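# Las cestas de la fruta

Página nueva en la galería, y va de fruta y de cestas, que es de lo que más me preguntáis desde que enseñé la despensa en agosto. La galería sigue siendo la de siempre: pocas fotos, una mesa, y yo enrollándome entre una y otra mucho más de lo que había prometido. Quien solo quiera mirar, que baje directamente. Quien quiera saber cómo se organiza la fruta en una casa en la que entra a kilos y sale a mordiscos, que se ponga cómodo.

En la cocina tengo 4 cestas de mimbre, todas rectangulares y todas bajas. Las compré en dos veces, en una tiendecita de Proritz donde venden también escobas, cencerros y unas velas que huelen fatal. La primera vez me llevé una sola, convencidísima de que bastaba. La segunda fui con el coche vacío. ¡Qué peligro tienen las cestas! Una entra a por una para el pan y sale pensando dónde podría guardar los calcetines.

Antes usaba un frutero de cristal, alto, con pie, muy de casa de abuela. Precioso y un desastre. Lo de arriba se comía y lo de abajo se quedaba ahí semanas, hasta que un olorcillo dulzón avisaba de que tocaba excavar. Con las cestas bajas se ve toda la fruta de un vistazo y no queda nada aplastado debajo. Además el mimbre deja pasar el aire por los lados, y eso la fruta lo agradece muchísimo, sobre todo los cítricos, que en un cuenco cerrado se me llenaban de moho por la parte que tocaba el fondo.

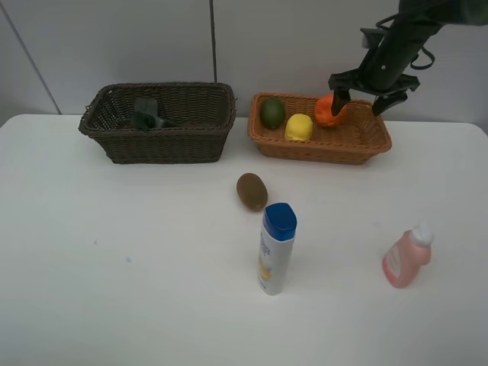
Tener los cítricos siempre a mano me ha cambiado los desayunos, en serio. Antes los metía en el cajón de la nevera y se me olvidaban entre las zanahorias; ahora viven fuera, a la vista, y caen solos. En la mesa blanca la cesta de tono miel es la que se lleva toda la alegría, con el verde oscuro, el amarillo y el naranja casi en fila, y la oscura le hace de vecina seria a la izquierda. El kiwi está tumbado en la mesa, delante del hueco que queda entre las dos, y con esa piel peluda marrón casi va a juego con el mimbre. Me encanta esa combinación de colores, podría pintar un mueble entero así (no lo haré, tranquilos, que ya pinté uno de amarillo y lo sigo pagando).

Sobre el kiwi tengo teorías. Los compro duros como piedras, porque en el puesto casi nunca los hay en su punto, y los dejo fuera de la nevera hasta que ceden un poquito al apretarlos cerca del rabito. Si tengo prisa los meto en una bolsa de papel con una manzana y en 3 días están listos. Si no tengo prisa me olvido, y entonces están listos todos a la vez, los ocho o los diez, y hay que desayunar kiwi, merendar kiwi y llevarle kiwi a la vecina.

Una cosa que me costó aprender es con quién se junta cada fruta. Las manzanas son malísima compañía: van soltando su gas y hacen madurar todo lo que tienen al lado. Para acelerar un aguacate, estupendo. Para que te duren los plátanos, fatal. Las manzanas duermen aparte, en la cesta más honda, al lado de la ventana que da al norte. Casi todas son del Zornutberg, de unos árboles medio abandonados que hay a 700 metros de altura, subiendo por la pista de la derecha - pequeñas, feas, con manchas, y con un sabor que no he vuelto a encontrar en ninguna comprada. De las que traen bicho hago compota y el bicho se va al compost.

Hablando de compota, que luego me escribís pidiendo cantidades: por cada kilo de manzana ya limpia pongo unos 300 gramos de azúcar, a veces menos, el zumo de un limón y una tirita de piel de naranja. Nada más. La canela se la pongo al servir, porque si la cueces con todo lo demás acaba sabiendo solo a canela. Lo peso en una báscula vieja, una Stan de aguja que me regalaron al mudarme y que hay que golpear con el nudillo para que vuelva al cero. Tiene el plato abollado y no pienso cambiarla.

Y los limones, ay, los limones. Los rallo siempre antes de exprimirlos y congelo la ralladura en un tarrito, aunque ese día no me haga falta. Luego viene un bizcocho un domingo cualquiera y allí está el tarrito, esperándome. Para el zumo, los ruedo un momento contra la mesa con la palma de la mano, apretando fuerte. Sueltan bastante más. Con las limas hago lo mismo, pero esas las compro de una en una, que si no se me quedan como canicas.

También me preguntabais cómo se limpian las cestas, y la respuesta es que poco y rápido. Las vacío, les doy la vuelta y les pego unos golpes por debajo en el fregadero. Sale de todo: rabitos, pieles secas, una etiqueta de plátano del invierno pasado. Después, un cepillo de cerdas blandas siguiendo el sentido del tejido, y si hay alguna mancha pegajosa, un trapo húmedo con una gota de jabón y otro trapo húmedo solo con agua. Nunca las meto en remojo. La primera la dejé media hora en la pila, muy orgullosa de mi limpieza a fondo, y se secó torcida. Ahí sigue, cojeando, llena de pinzas de la ropa.

Para secarlas, sombra y aire. Al sol fuerte el mimbre se vuelve quebradizo y empieza a soltar astillitas en el borde, y luego vienen los jerséis enganchados. Si alguna punta se suelta, la corto al ras con las tijeras de la cocina y listo, no hay que ser más fina que eso. Las de color oscuro disimulan mejor las manchas, las claras lucen mucho más con la fruta dentro. Yo no sabría con cuál quedarme, la verdad, y depende del mes: en invierno saco las claras por aquello de animar la cocina, y en verano me da por las oscuras.

Dentro hay quien pone un paño. Queda bonito, sí, pero el paño se queda con la humedad y en mi cocina, que es fresca y da al río, enseguida huele a cerrado. Prefiero la fruta directamente sobre el mimbre, y si es algo delicado, como los melocotones que traen de la parte baja de Ulten a finales de verano, una hoja de papel de cocina doblada y a cambiarla cada dos por tres. Los melocotones, por cierto, siempre con el rabito hacia abajo y sin tocarse. Parece una manía, pero a mí me duran un par de días más.

La fruta que va saliendo de la cesta para comerse ya la dejo sobre la mesa, bien a la vista. Si está en la cesta, puede esperar; si está en la mesa, toca hoy. En casa funciona de maravilla (menos con las peras, que se pasan mientras parpadeas). No hace falta pegar notas ni dar la lata, cada cual pasa, la ve y se la lleva. Con las mandarinas es infalible, duran en la mesa lo que tarda en hervir el agua del té.
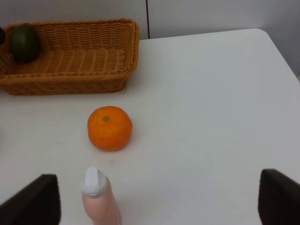 *La mandarina, por libre delante de la cesta, con su puntito verde arriba. Abajo asoma un bote rosa de tapa blanca.*

De las mandarinas me gustan las que tienen la piel un poco arrugadita, como suelta. Las lisas y tirantes quedan muy bien en la foto de la caja, pero luego se pelan a trocitos y acabas con medio kilo de piel debajo de las uñas. Las otras salen casi enteras. Y la piel no se tira: la dejo secar encima del radiador en un plato y la uso para encender la estufa, que prende enseguida y huele a gloria. También la meto en el tarro del azúcar unos días, aunque entonces hay que acordarse de sacarla antes de hacer una tortilla con el azúcar confundido por sal, como una servidora.

Lo verde del fondo de la cesta me recuerda otra consulta que llega mucho, la de los aguacates. Duros, fuera. En su punto, a la nevera, y aguantan tres o cuatro días más sin ponerse negros por dentro. Si abrís uno y está verde, se vuelve a cerrar con su hueso, unas gotas de limón y bien envuelto, aunque ya no será lo mismo y hay que asumirlo. Con el mango no doy consejos, que todavía no le he cogido el truco: o me sabe a pino o se me deshace en la mano.

Me habéis pedido también las medidas de las cestas y no las tengo apuntadas, perdón. Lo que sí hago antes de comprar una es llevar una caja de zapatos en el coche y comparar a ojo. Si la cesta es mucho más alta que la caja, la dejo en la tienda, por bonita que sea.

La próxima página será de tarros, que ya los tengo casi todos lavados y sin etiqueta. Me falta encontrar la mitad de las tapas.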